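**Hornstead library to lend laptops from next week**

HORNSTEAD, 4 Feb 2020 - Residents with a Hornstead library card will be able to borrow a laptop for up to 15 days at a time under a lending program that opens Monday at the Iltovgate branch.

The library has 197 laptops ready to go out. Most were retired from town offices last year and have been cleaned, wiped and given new batteries. Each one comes in a padded bag with a charger, a mouse and a printed sheet of instructions in English, Urdu and Swahili.

Lorna Castillo, the branch manager, said the waiting times for the public computers had been getting longer since the fall.

"People come in to do a job application and they get an hour," Castillo said. "Some of those forms take longer than that. Then they have to come back the next day and start over."

There is no charge to borrow a laptop. Late returns will be billed at $1 a day, and a borrower who loses one will be asked to pay $100 toward a replacement. Anyone under 16 needs a parent or guardian to sign at the desk. 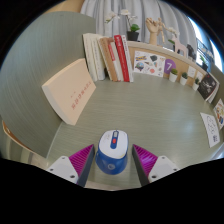

Castillo said the accessories were the hardest part to put together. The town had passed along very few of them with the laptops, and the branch spent two weekends in January sorting through donated boxes. Borrowers should not expect matching sets. Some will get a plain black mouse, and others will get something brighter, like the white and blue one with a red scroll button. Replacement chargers were bought from Clirov, a computer shop on Kokkinos Street, which gave the library a discount.

The program was paid for with $1,000 from the branch's book sale fund and a grant from the town council. Council member Zeeshan Pirzada, who voted for the grant in December, said he would like to see the same thing offered at the north branch by the end of the year. That would need a separate vote.

Mobile hotspots are not part of the program for now. Borrowers without internet at home can use the library's wireless signal, which reaches the parking lot and stays on until 10 p.m.

Samina Naqvi, who teaches the evening English class at the branch, said several of her students had already asked how to sign up.

"They want to practice at home, after the kids are in bed," Naqvi said.

Laptops can be reserved at the front desk or by phone beginning Thursday. The branch will hold a reserved laptop for two days. Borrowers need a current library card and one form of photo ID at pickup.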